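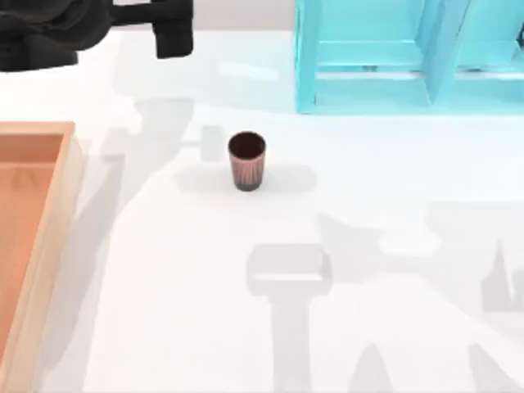 4.2 Fee waivers and who shows up with a lawyer

Most of the sample comes from the family docket in Rukville. Divorce, custody, support changes. We pulled 1481 closed files, all with at least one hearing. Files sealed by the judge left out, also adoptions. Kulosholm files were read the same way but are kept separate in the tables, as the clerk there codes support cases under a different heading.

First thing to note – a fee waiver and a lawyer rarely go together. People who got the waiver mostly filed on their own. We had expected the legal aid office in Arellano to fill more of that gap. It did for custody, much less for plain divorce. Intake rules probably explain part of it, we did not interview staff.

Figure 3 gives the path of a file from petition to final order. Two points where files stall: service on the other spouse, and the financial statement. The second is worse. Forms come back unsigned, or with the income page missing, and the hearing gets moved. Each new date in Rukville means a wait of at least 15 days under the local rule. With a lawyer on one side the statement was usually complete at first filing. With lawyers on both sides, more motions, so the time saved early is partly lost agian later.

Figure 3. Path of a family file from petition to final order, Rukville docket. Dashed line: returned for missing papers.

Coding. Two readers per file, working apart. Disagreements settled by going back to the paper docket, not the Brallico export, which drops continuances entered after noon. We found that late, in June, and had to recode the hearing dates. Results in this section use the recoded dates. The earlier working draft does not and should not be cited for wait times.

Limits. One county mostly. No appeals. Nothing on wether the parties were happy with the order, only on how long it took and who was in the room. Disability benefit claims running along side a divorce were noted but are left for section 5.

Filed under: Family Law, Access to Courts, Working Papers

Related items
Self-filed divorce and the missing income page
Who gets a fee waiver? Notes from Kulosholm
Custody hearings and legal aid intake in Arellano

We use cookies to remember your settings and count visits. Accept all | Manage choices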